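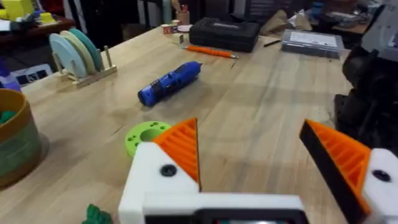

Chapter 8
A Place for the Rotary Tool

Every workbench begins as a flat surface and ends as a filing system. The trouble is that the filing is done by whoever was last in a hurry. A cordless tool gets put down on its side, a pen settles beyond it, a stylus joins the pen, and by August you are doing your careful work on a patch the size of a saucer.

Khanyisile Chauke, who taught bench skills at Prernville for longer than she cared to admit, used to ask new students to find a pencil. She timed them. Her record was 443 seconds, and the pencil was behind the student's ear.

In this chapter we sort small tools and small parts by how often the hand goes looking for them. Pens live upright in a cup. Discs go on a rack with pegs. Loose bits go in a clear box with a label, and the label should be true. Cases with latches are for things you can bear to be parted from.

Printed parts need a home too, especially when they are fixed together with small black screws of the sort that roll.
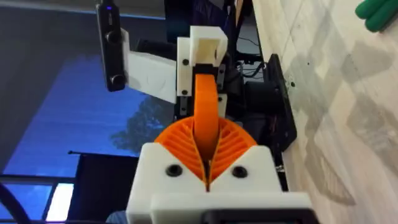
Figure 8.1 White printed parts and orange ribbed ones, with black screws.

Before reading on, clear your own bench. Put everything on the floor if you must, but write down where you found it.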